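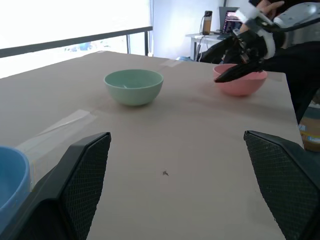
Salim Athumani wants to know why anyone would bother with dried beans when a tin takes ten seconds to open and you can have your tea on the table before the news has finished. Fair point, Salim! I've been turning it over all week, mostly while standing at the cooker waiting for beans.

I grew up on tins. Baked beans obviously, but also kidney beans in chilli and those slightly grey butter beans my mum put in everything from September onwards. Dried ones lived in a jar on the top shelf and I'm fairly sure they were decoration. So when I moved to Wikilham and found the shop on the corner sold them loose by the scoop, I went a bit mad and came home with 2 kilos of borlotti and no plan whatsoever.

The first batch was dreadful. I'd read that you could skip the soaking if you boiled them hard enough, and maybe you can, but mine went to mush on the outside and stayed like gravel in the middle. I ate them anyway (I'd told people I was making a stew, and there's a limit to how much pride I'll swallow in one evening). My jaw ached the next day.

After that I started leaving them overnight, in the pale green bowl if it's only me eating and in the big stockpot if there's company. Plenty of cold water, more than looks sensible, as they do drink it up. I forgot a lot completely one weekend and they sat for 17 hours, and I have to say they were lovely, so I've stopped fussing over the timing. In summer I'd put them in the fridge. In my kitchen in January the whole room is a fridge.

Then there's the salt argument. Belmiro Gouveia got in touch after my last post to tell me, quite firmly, that salt in the soaking water is the whole secret and that I'd been taught wrong. I had always heard that salt makes the skins tough. So I did one lot with and one lot without, same beans, same pot, same bit of bay leaf off the sad tree by the back door, and Belmiro, I'm sorry I doubted you. The salted ones were creamier and tasted of something right the way through. The others tasted like they'd been seasoned by somebody waving from across the road.

A few people asked about kidney beans, and please be careful with those. They need a proper rolling boil for a good ten minutes at the start before you turn them down, and don't just tip them raw into a slow cooker. I boil mine for longer than that because I'm a worrier.

What I like best, though, is the water they've cooked in. I used to pour it straight down the sink! Now it goes into soup, or I let it down with a bit of lemon and put pasta in it. Last Sunday I fried an onion very slowly, far longer than I had patience for, added some garlic and a tin of tomatoes (yes, a tin, I'm not a saint), then the beans and two ladles of their water and the hard end of some cheese. Left it on the lowest flame while I rang my sister. She talks for ages. It was perfect by the time she'd got through the business with the fence.

Is it cheaper? A bit, I think, if you don't count the gas, and I've decided not to look too closely at the gas. Is it quicker? No. But most of the time they're getting on with it by themselves and I'm in the other room with my feet up. I cook a big pot and freeze what's left in old yoghurt tubs, which I never label, so about once a fortnight I defrost what I think is beans and get stewed plums.

The tins haven't gone, by the way. There are always a few at the back of the cupboard for nights when I get in late and can't face anything. I had some on toast on Tuesday with a frightening amount of pepper and enjoyed every mouthful.

In February I want to try chickpeas, which I've been putting off. Erasto Barasa says a pinch of bicarb in the soak sorts out the skins, and someone else told me it makes them taste of soap, so if you've got strong feelings either way let me know below before I ruin a bag. And if anybody has a use for a large amount of split peas, I picked up the wrong scoop.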